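4.2 Getting two wrist views to agree

Now for the part that ate most of our spring. Our policy takes in two wrist streams, one per gripper, and it needs to know where each hand is relative to the other at every step. On paper this is easy. You run visual-inertial tracking on each stream, put both trajectories in a shared map, subtract, and go home. In practice the two trackers drift apart in their own private ways, and a plan that looks fine for the left hand ends up a couple of finger widths off for the right.

Our first version (called Floler in the code, after a typo that stuck) leaned completely on the shared map. We built the map from a slow sweep of the room and then localized both grippers in it. That went well in big open spaces and badly at sinks. A glossy dark counter gives the feature matcher plenty of shiny junk to grab onto, and a person leaning over the work hides a good chunk of the ceiling, where most of our stable features live. Reet Koppel spent January going through the dropped segments one at a time, and most of them started in a stretch like that.

So we added a second source of information. Each gripper carries a square marker, and whenever one camera can see the marker on the other gripper we get a direct relative pose, with no map involved. The wide lens helps a lot, and so does the fact that people tend to keep their hands fairly close together — even when they don't need to.
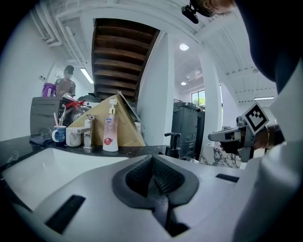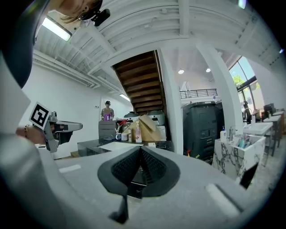
Figure 2. Wrist views from the bathroom-counter setting. In both, the marker on the opposite gripper is in view.

We treat every marker sighting as a soft constraint in a pose graph, next to the odometry terms. I wanted hard constraints at first, and Asanka Cassim talked me out of it. Markers seen at a steep tilt can flip between two solutions, and one bad flip will happily drag a whole trajectory sideways. With a robust loss, the flips mostly get ignored. We also mask out our own gripper body before feature matching, and we mask people using an off-the-shelf segmenter. Skipping the first mask is a terrible idea — the tracker locks onto the housing and decides that the camera never moves.

We ran the full pipeline, Sarkano, on 2873 segments. The old version had lost 39 of the sink segments outright; the new one lost 14. When Uchenna Ibrahim looked through those, the usual pattern was a long stretch with no marker sighting at all, so the graph had nothing to pull the two hands back together. We tried bridging the gaps with a constant-velocity prior and took it out again. It smoothed right over the quick little regrasps that the policy is supposed to learn from. For now a segment with a long gap gets flagged and kept out of training, and Section 4.3 covers how we pick the cutoff.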